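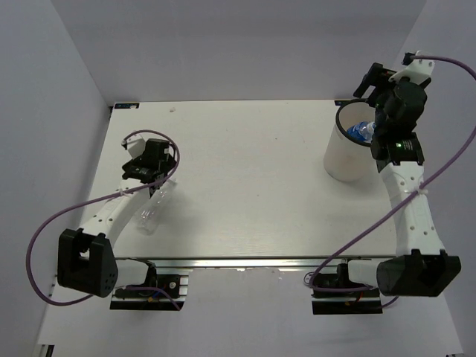
About Cirnard

Cirnard tests household product claims and writes up what we find. We started because of a mattress. The label said it would keep its shape for ten years, and when we wrote to the maker to ask how they knew, we got a coupon back.

We are a small company. We don't sell the things we test, we don't take ads from the people who make them, and we don't hand out badges or seals. A seal is a picture of trust that somebody paid for, and we have seen what they cost.

What we do

Most of our work is on ordinary goods: towels, cookware, paint, storage bins, cleaning sprays, light bulbs, bedding. We buy them at the store, at the shelf price, the way you would. Then we read the package slowly. You would be surprised how many claims fall apart at this stage, before any testing. "Up to 100 washes" includes one wash. "Clinically inspired" means that a clinic exists. "Stronger" is a comparison with something the package forgets to name.

If a claim says something that can be checked, we check it. If it doesn't, we say so and move on. We also write to the maker and ask for the evidence. We have sent 657 of these letters so far and received 200 replies that dealt with the question we asked. The rest were silence, form letters, or an invitation to follow someone on social media.

Our reports come out under two names. Indura covers how long things last. Rondia covers price and package size, including the old trick where the jar keeps its height and grows a bigger dent in the bottom. Both are written in plain words, and both tell you how many units we bought, because a result from one toaster is a story about one toaster.

What we don't believe

We don't believe that a higher price means a better product, and we don't believe the opposite either, although it gets more clicks. We are doubtful about "natural," very doubtful about "smart," and tired of "reimagined." We don't think star ratings tell you much once a product has been on sale for more than a few months, by which time the early buyers have moved on and the people selling reviews have found it.

We are also doubtful about ourselves. A test can be done carefully and still answer the wrong question. Our first towel report measured how much water each towel held, and readers pointed out that what they cared about was whether it dried their hair. They were right. We redid it, and the old version is still up with a note on top saying what was wrong with it. We don't delete reports. Corrections stay attached to the page they correct.

Who we are

Babatunde Chukwu founded Cirnard and still edits every report. He spent his earlier working life in purchasing for a hotel chain, where he ordered sheets by the truckload and learned how little the words on the carton had to do with what was inside. He is the reason our reports have no adjectives in the headings. New writers complain about this for a month or so.

The office is on the second floor of the Çınar building, over a print shop. We keep the samples from each report for a year after it comes out, in case a maker disputes the result and wants to look at the same units. Two have asked. One of them changed its label afterward. The other changed its lawyer, and then the label.

How we pay for it

Subscribers pay for most of it. There are 2927 of them, and that number is here because we think anyone who calls themselves independent should say who is paying. The rest comes from checking package wording for stores before they put a house brand on the shelf. We charge a flat fee for that work whether they like the answer or not. We don't review a house brand in our own reports if we have been paid to look at its label, and the list of those brands is printed at the end of every issue.

Is that a perfect wall? No. Money is money, and you should read us with the same suspicion you would bring to anyone else. If you think a store's product got off lightly, write and say which one.

Getting in touch

We read all the mail. Tips about bad labels are welcome, and a clear photo of the whole package helps a lot more than the front panel alone – the good stuff is usually in the small print near the bar code. Please don't send us the product itself. We can't use anything we didn't buy, and we have no room for another blender.

Makers who want to answer a report may do so at any length up to 200 words. We print replies as they come in, spelling included.

Contact: Cirnard, second floor, Çınar building | Corrections | Subscriber help | © Cirnard. All rights reserved. | Back to top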